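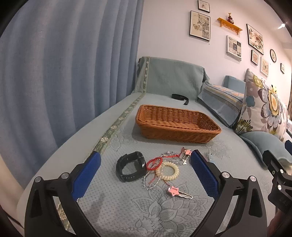
3 min read

Timekeeping drift in low-cost quartz wristwatches under daily wear

Project report, Elaine Guimarães
Supervisor: Aoife Quinlan

1. Background

A quartz watch keeps time by counting the vibrations of a small crystal cut in the shape of a tuning fork. The crystal is made to vibrate 32,768 times per second, and a divider circuit reduces this to one pulse per second. The frequency of the crystal changes slightly with temperature. For the common tuning fork cut the relation is a downward-opening parabola with its peak near 25 degrees Celsius, so the watch loses time on either side of the peak.

A watch on the wrist is held near skin temperature for much of the day. A watch left on a bedside table follows the room. The aim of this project was to find out whether the difference shows up in cheap watches over a 20-day period, using equipment available to a student.

2. Watches and method

Three models were tested: the Ketell, the Ravn and the Feleck. All are analogue and are sold with a rubber strap. There were 5 watches in total, two Ketell, two Ravn and one Feleck. New cells were fitted before the test began in February.

Each watch was set against a network time server. The offset was read every evening at 9 pm by filming the second hand next to a computer clock display and stepping through the video. At 30 frames per second one step is 33 milliseconds, which sets the lower limit on reading error. Each offset was read three times and the median was kept.

For the first 10 days the watches were worn from 7 am to 9 pm. For the second 10 days they were kept in a drawer. A temperature logger was taped to the case back of one Ketell in both periods. It recorded 1,652 usable readings. Readings taken while the logger was being downloaded were removed.

3. Results

All watches gained time in both periods. The two Ketell watches gained 0.41 and 0.36 seconds per day in the drawer, and 0.33 and 0.29 seconds per day when worn. The Ravn watches behaved in a similar way, with a smaller change between periods. The Feleck gained 0.72 seconds per day in the drawer and 0.70 when worn.

The mean case back temperature was 31.2 degrees while worn and 22.4 degrees in the drawer. With the usual parabolic coefficient of 0.035 parts per million per degree squared, the worn watch should run slower by 0.10 seconds per day during the hours of wear. Scaled to 14 hours in 24, the expected change is 0.06. The measured change for the Ketell watches was 0.08 and 0.07.

4. Discussion

The direction of the change agrees with the model and the size is close. The difference between watches of the same model was 0.05 seconds per day in the drawer, almost as large as the effect being studied, so a larger sample would be needed before comparing models. Only one Feleck was tested and its result should be treated with caution.

The wearing periods were not randomised. Ageing of the crystal over 20 days is expected to be small but was not measured. A repeat should alternate worn and unworn days – this would also remove any slow trend in cell voltage.

5. Data

The daily offsets and the logger file are held with the department copy of this report.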